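Robot Day at Merko: what you'll see and how it works

Coming to the September open day? Great! Read this first, it takes five minutes. Then you'll know more than your grown-ups.

What is a robot, quick version

A machine that can do a job by following instructions. It needs three things. Parts that move (motors). Something to tell it what's going on (sensors). And a computer to decide what happens next. A toaster has no idea if your toast is on fire. A robot might.

Does it look like a person? Mostly no. Lots of robots are just an arm. No head, no feet, no face.

How an arm bends

Hold out your own arm. Bend your elbow. Now your wrist. Every bendy place is called a joint, and a robot arm has joints too – with a motor in each one. Your muscles pull, its motors turn. At the end, where your hand would be, is the gripper. Most grippers have no thumb and no pinky. Try picking up a grape with two rulers and you'll see why that's tricky.

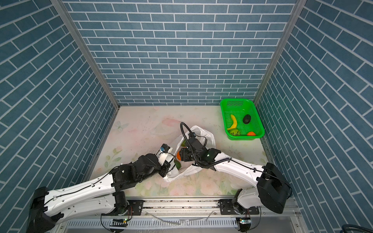
Packing and unpacking is one of the hardest jobs you can give a robot. Sounds silly, right? You've done it since you were three. But a plastic bag is floppy. It folds, it crumples, it changes shape every time somebody touches it. A box stays a box. So look at the white bag between the two arms, all scrunched up with things inside it, and think how you'd explain that shape to a computer. Hard! The toy fruit in the green basket is easier to see, the banana especially. Two arms can help too. One can hold while the other one reaches, same as you do with your school bag.

How does it learn?

Practice. Same as piano. Nattawut Chaiyaporn runs our learning talk and he'll show you how a robot can be taught from lots and lots of tries, 4000 for one little job. Some go wrong. Thats fine, the wrong ones are useful too.

Things to ask on the day

What happens if you move the basket?
Can it tell a real banana from a toy one?
Does it get tired? (No. But motors can get hot and need a rest.)
Who turns it off?

Try it at the Stanano table

Oven mitts on. Put six small things into a shopping bag using only your mitts. Then try it with one eye shut. Then with a freind, one mitt each, no talking. Styliani Lambrakis has the timer, and last year's best was 17 seconds.

Rules – short ones

Stay behind the yellow line. Hands off the arms, even when they're still. Big red button is for staff only, sorry.

Talks start at 10 and again at 2, in room 239. Bring a pencil for the robot drawing wall.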